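Toaster and toaster oven on one outlet keeps tripping the breaker

Posted by Cliteck, October 3, 2021
Our kitchen was redone in May and the breaker for the counter has tripped a lot ever since. It only happens when both are running. Do I need a new breaker?

Dreson
Probably not. Add up the watts on the labels. A 20 amp circuit at 120 volts gives you 2400, and a 15 amp one only 1800. Mine are 1029 for the toaster and 1500 for the oven – too much for either. I keep them side by side at the back of the counter and run one at a time.
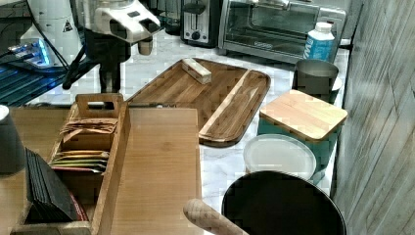
Wikbridge
38 replies on the old thread say the same thing. Don't put in a bigger breaker, the wire may not be rated for it. An electrician can add a second circuit. I paid 600.

Onuoha
mine did this too, was the microwave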